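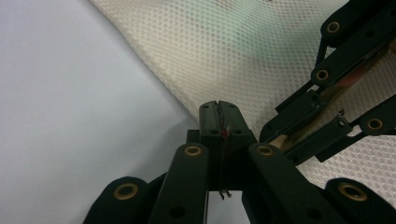
Rakiya Olatunji wrote in to say that I was wrong about soaking dried beans, and that her mother would have had words with me. Salt in the soaking water does not keep the skins tough, she says. She has salted hers from the start for years and they come out soft as butter, and would I please stop telling people otherwise.

Well! I went and tried it. Two bowls, same bag of black-eyed beans, one with a good spoonful of salt and one with none, both left on the side overnight. I cooked them in separate pans the next morning and made my neighbour Vlastimil taste them with his back to the hob so he couldn't see which was which. He picked the salted ones straight away (he also asked if there was any bacon, but that's Vlastimil). They were creamier, the skins had held together better, and they tasted of something all the way through. So I take it back, Rakiya, and I'm sorry I doubted your mother.

While I'm owning up, a few of you asked about old beans. I had a jar at the back of the cupboard that moved house with me, and I gave them six hours on a low heat one wet November afternoon. Still like gravel. I've since been told a pinch of bicarbonate of soda in the pot would have helped, and it might have done, but go easy because too much makes them taste of soap. These days I write the month on the lid when I fill a jar, and anything I can't put a month to goes in the tin I use for blind baking.

The other thing filling my inbox is what to do with the cooking water. Keep it! I pour mine into a jug and use it for soup, or to loosen the stew when it's been sitting. Yetunde Idahosa freezes hers in an ice cube tray and drops a couple into the rice, and I've pinched that idea without shame. If you've cooked red kidney beans, remember they want a proper hard boil for ten minutes at the start, after you've thrown the soaking water away. Please don't put them raw into a slow cooker and go off to work.

The stew I promised last time is on the back page. It's black-eyed beans with onion, red pepper, a tin of tomatoes and as much chilli as your household will stand for. Mine will stand for very little, so I put a bottle of hot sauce on the table and let people get on with it. It's better the next day, and better again on toast.

I've got lentils lined up for the next issue, mainly the little green ones, and whether it's worth paying more for them. Oluwaseun Obi says yes and has sent me quite a long email on the matter. I'm still making up my mind, and there's a pan of each to get through before I do. If you've got strong feelings about lentils, send them over, and tell me if you salt those early as well.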